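**Maintenance Record, Station 7**

The instruction issued by Skuvenent to its bench staff ran to 170 pages, and Shiyu Hou had been required to sign for each section separately. Section 4 concerned the padding on the fingers. It stated that padding was a consumable part, that it was to be inspected at the start of every shift, and that it was to be replaced at 500 grasps or upon visible damage, whichever came first.

On the morning of June 10, 2023, the counter for Station 7 read 90.

She entered the figure in the record and bent down to look at the fingers. The edges of the padding had frayed. On one side a flap hung loose along the inner face, where the finger met whatever it was asked to hold. She compared this with the sheet of reference drawings, which recognized three grades of wear. The third grade was marked for immediate replacement, and the drawing beside it looked a good deal healthier than the part in front of her.

Under the heading "Observed Condition" she wrote: Grade 3, both fingers. Under "Probable Cause" she wrote nothing for the time being.

The procedure did not permit padding to be replaced on the strength of its appearance alone. A unit had first to be examined at the bench with the standard tableware, so that the office at Tarnbridge could determine whether the fault lay in the material, the alignment or the operator. Mr. Leung, who had written the procedure in January, held that most faults lay in the operator. He had expressed this view at the induction, in the annual notice, and once in the elevator, to Hou alone.

She set out the tray and placed the spoon on it. The bowl and its saucer went to one side for the second part of the examination. She then took up the hand unit and brought its tip down toward the handle of the spoon, slowly, as Section 6 directed. 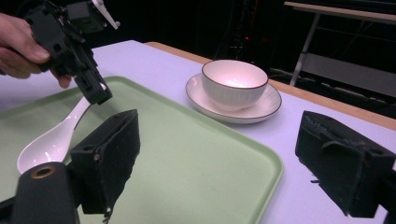

*Bench examination, Station 7. Hand unit over the spoon; worn finger padding in the foreground.*

The tip closed on the handle. She lifted, waited for the interval given in the table, and lowered the spoon to the tray. She repeated the lift from the other side. On the fourth lift the spoon turned in the grip and fell, and the sound of it brought the clerk from Drulus to the door.

"Is that a reportable event?" he asked.

"It is a spoon," said Hou.

He consulted the form he carried. Drulus supplied the padding under contract, and its clerks were instructed to attend any examination at which the padding might be discussed. He observed that the form provided for breakage and for injury. It did not provide for a spoon that had merely fallen. After some thought he wrote the word "noted" in the margin and initialed it.

Hou continued. She checked the screws of the hand unit and found one that accepted a quarter turn. She tightened it, recorded the adjustment, and lifted the spoon again. On this occasion it did not turn. She performed the lift as many times as the table required, and then once more, which the table did not require and which she did not record.

"Then the padding is not at fault," said the clerk.

"The screw was loose. The padding is also worn."

"The form allows for one cause."

She considered the form. It had a single box, and below the box a line for the signature of the examiner. She had been at the bench for two years, and in that time she had come to know which of Mr. Leung's boxes could be made to hold more than he had intended. She wrote in a small and regular hand – screw, loose, corrected; padding, worn, to be replaced – and signed before the ink had settled.

The clerk read it twice. He said that Drulus would wish to comment. Hou said that the period for comment was given in Section 11, and that in the meantime the station could not be returned to service.

When he had gone she opened the drawer under the bench and took out a new set of pads in its sealed bag. Replacement required authorization from Tarnbridge, and authorization required the form, which would travel by the afternoon courier. She read the label on the bag, confirmed the part number against the record, and laid the bag on top of the form.

Then she turned to the second part of the examination, moved the saucer toward her with the bowl still on it, and began again at the first line of the table.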